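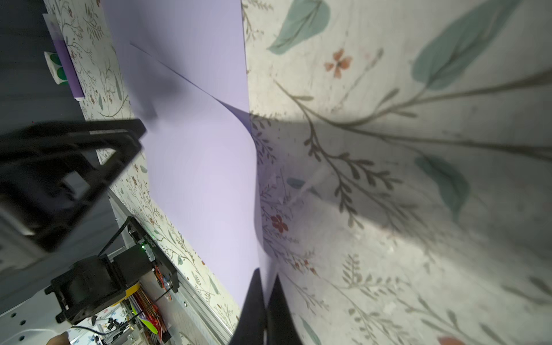 Nistholm Allotment Society
Minutes of the September meeting

Present: Anastasia Theodorakopoulos (chair), Rok Vlachou, Katsuhiko Mizuno, Chrysoula Gavalas (minutes)
Apologies: Anastasia Kontogiannis

1. Minutes of the last meeting
They were read and accepted with one correction: the path to be repaired is the one on the Atberg side, not the one by the gate.

2. Water
Rok reported that the pump is working again. The meeting agreed that each plot may take water for up to 90 minutes in the evening, and that the tap must be closed by 7 o'clock. Katsuhiko asked if the plots on the slope can start earlier, as the pressure there is weak. This was agreed for one month and will be looked at again.

3. Plot rents
The rent stays at 20 per season. Two members have not paid yet. Chrysoula will write to them in a friendly way.

4. Seed exchange with Morndale
Morndale has invited us to bring beans and winter salad. Each member may bring 5 kinds of seed, in closed packets with the name and the year written on them. Katsuhiko offered to drive. Anastasia T. will ask Morndale if they have a table for us.
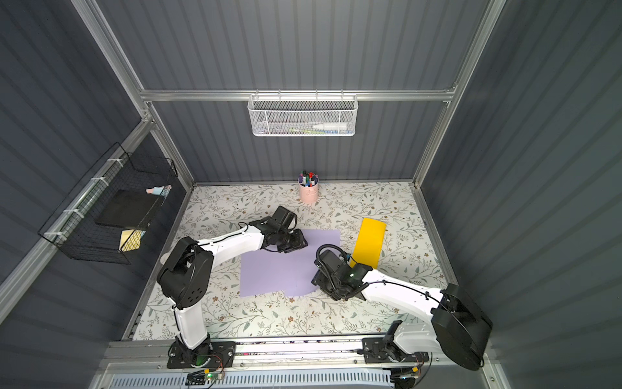 5. Compost
There were again stones and plastic string in the second heap. Rok will make a new sign.

6. Other matters
Chrysoula asked for the key of the shed to be returned.

The meeting was closed at 20 past eight.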